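Thu 16 October
Fulvio Messina

Third go at the Illska wood glue. The label promises full strength in 10 minutes and I still don't buy it. Clamped two pine offcuts, waited the 10, hung weight off the end. Let go at 185 lb. Same joint left overnight held to 270, and our old yellow glue did that back in March for half the price.

Dravard's sales sheet claims 1,637 lb. On what wood, with how much overlap? It doesn't say. I've asked twice.

Not switching until I see their test setup. Next: oak, same clamps, and a cold morning.

Comments

R.: Did you sand first? The Amini stuff hated sanded faces.

Fulvio: Planed, not sanded. I doubt it matters but will try both.

Drarnamby bench 2: Please put the good clamps back.
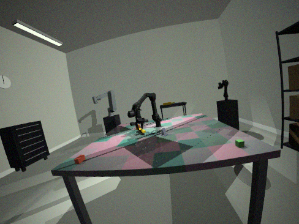 Joints & Adhesives Group, Drarnamby Workshop

Notebook pages © the group. Questions to Fulvio Messina. Back to top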